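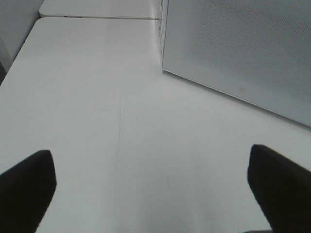 Does the color of a cup change how sweet a drink tastes?
For our tasters it did, but only a little, and mostly with the weaker drink.

Cup Color and Sweetness: Spring Project Report
Nyokabi Rugemalira and Awuor Ogola

How we picked the topic

We started with a disagreement over hot chocolate. Awuor was sure it tasted sweeter from her orange mug at home than from the white cups in the Wysocka Hall cafeteria, and Nyokabi said that was all in her head. Then we looked at each other and realized that "all in her head" was exactly what we wanted to study! Taste is partly in your head. What you see, what you smell and what you expect all get mixed in before you decide how something tastes.

We read a few papers on color and flavor before planning anything. Some found an effect of cup color and some found very little, and they used different drinks, so we didn't feel we could guess the answer. We settled on one drink, lemonade, and one question: if the lemonade is exactly the same, do people give it a different sweetness score when the cup is a different color?

Our guess

We expected red cups to get the highest sweetness scores, because ripe fruit and a lot of candy are red. We expected blue to come last. Nyokabi wrote both guesses on a card in March and sealed it in an envelope so we couldn't change our minds later.

What we used

Plain paper cups in white, red, blue and yellow, all the same size and shape
Lemonade made from lemon juice, sugar and cold tap water
A kitchen scale and two large pitchers
Score sheets with a line running from "not sweet" to "very sweet"
Crackers and plain water for between sips

We made two recipes. The strong one had 100 grams of sugar in each 2,000 milliliters and the weak one had half as much, 50 grams. Each sample was 50 milliliters, enough for two good sips.

The scoring line took more thought than we expected. Our first version asked for a number from one to ten, and in the practice round almost everybody wrote seven. Switching to a line you mark with a pencil fixed that right away. We measured each mark with a ruler and turned it into a score from 0 to 100.

How we ran it

Tasters came in at lunch and after last period. Each person tried one recipe only, in all four cup colors, in an order we drew from a hat. We told them they were rating lemonades and didn't mention the cups until the end. Between samples they ate a bite of cracker and drank some water.

We kept the pitchers behind a folding screen. Whoever poured did not hand out the cups, so the person talking to the taster didn't know which recipe was being used that day. This was Awuor's idea and we're both very glad she had it, since Nyokabi has a terrible poker face.

We collected 347 usable scores. That isn't a multiple of four because a few people skipped a line or made two marks on it, and we left those scores out but kept the rest of their sheet.

What we found

With the strong lemonade, the colors were nearly tied. Red averaged 71, yellow 70, white 69 and blue 68. With the cup-to-cup scatter we saw, we can't call that a difference.

The weak lemonade was much more exciting:

Red: 48
Yellow: 46
White: 41
Blue: 39

Red and yellow both landed above white, and blue came in last, just as the card in the envelope said. We had not guessed that yellow would do so well. Maybe that has to do with lemons being yellow, so the cup matches what people expect from the drink. We would love to try the same thing with grape juice and purple cups.

Our best explanation for the two recipes acting differently is that a really sweet drink doesn't leave much room for doubt. When the taste is faint, people may lean more on other clues. We didn't test that directly, so please read it as an idea for the next group.

Problems

The lemonade warmed up during the longer sessions. Warmer drinks can taste sweeter, and although the hat drawing should have spread this out across the colors, it probably made the scores messier. An ice bath for the pitchers would help a lot.

Some tasters guessed what we were up to. Several said "is this about the cups?" before the end, and we wish we had put a question on the sheet so we could compare their scores with everyone else's.

Almost all our tasters were students at our own school, so we can't say much about little kids or older adults.

What we'd do next

First, a middle recipe, to see where the color effect starts to fade. Second, clear cups with a colored sleeve, which would let people see the drink itself. Awuor also wants to test spoons. We still have half a sleeve of yellow cups left and we'd be happy to pass them on to whoever takes this up in the fall.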